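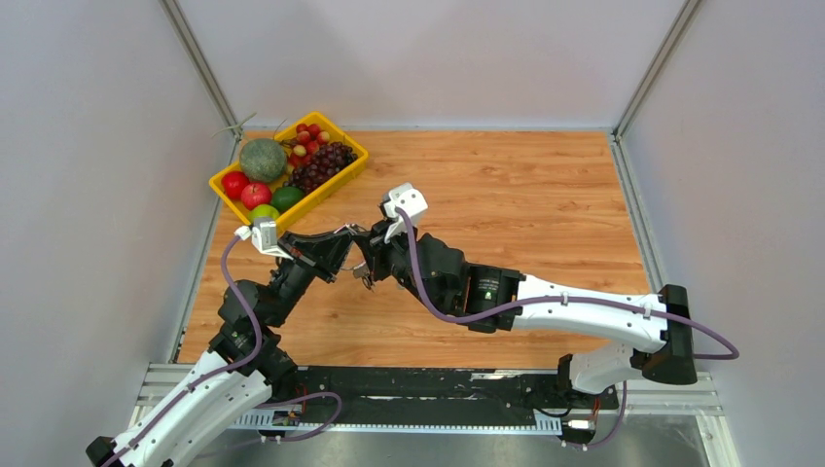

To: the Promus users' list
Subject: Re: Line spacing drifts after the second column

On Tuesday a list member wrote:

> I am setting our parish newsletter in Promus from the Karkitel template,
> two columns on A4. The first column is fine. In the second, the lines
> sit slightly lower than those beside them, and by the foot of the page
> the gap is easy to see. I have checked the font size and the leading
> and both are the same in each column. It prints wrong as well, so it
> isn't the screen. Is this a fault in the template or in me?

It is the template. Karkitel ships with the baseline grid switched on for the page but off for the text frames, so each frame starts counting from its own top edge. As long as there are no headings, the two columns agree. Put in a heading with space above it and the column below that point moves by whatever the heading adds. If your second column has more headings than the first, you will see the gap grow down the page.

To put it right:

1. Open the master page and select both frames. Doing one at a time works too, but it is easy to miss the right-hand one.
2. Under Frame, Lines, set "Start from" to Page.
3. In the body style, tick "Keep to grid". Leave it off for captions.
4. Set the space above and below each heading so that, with the heading's own leading, the total is a whole number of body lines. With body text on 12 point leading, a heading on 16 point needs 8 point between the two settings. I use 6 above and 2 below.

Save the master and reopen the file. The older pages do not update until you do - this caught me on our August issue, where half the pages were on the grid and half were not.

Pictures need the same treatment. The depth of the picture frame plus its margins should come to a whole number of lines, or the text underneath starts off the grid and Promus pushes it down to the next line, leaving a white strip.

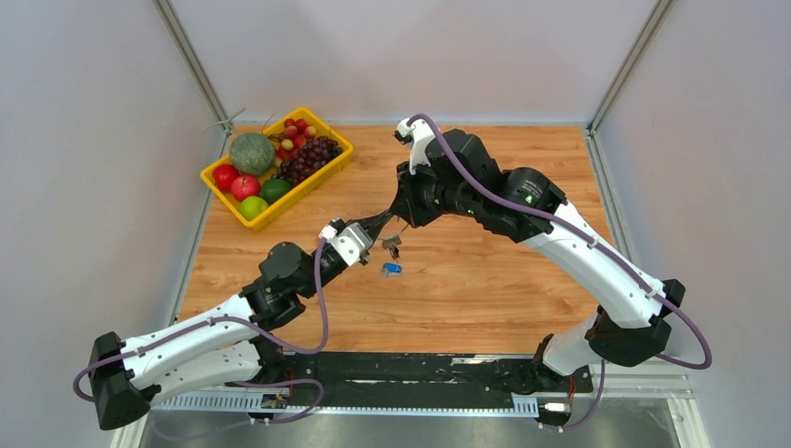
Vol. 2, No. 4 | p. 2

The folio has its own small frame with the grid off, otherwise it jumps by a full line whenever the picture depth is changed.

One more thing to check is the typeface. The template calls for Brutov, and if that is not installed Promus swaps in Cárdenas without a warning. Cárdenas has deeper descenders and the automatic leading comes out larger. Type the leading in as a figure and the swap does no harm to the spacing, though line breaks will still differ.

The fault is number 964 on the tracker, still open. If you add your file there, please take the addresses out first.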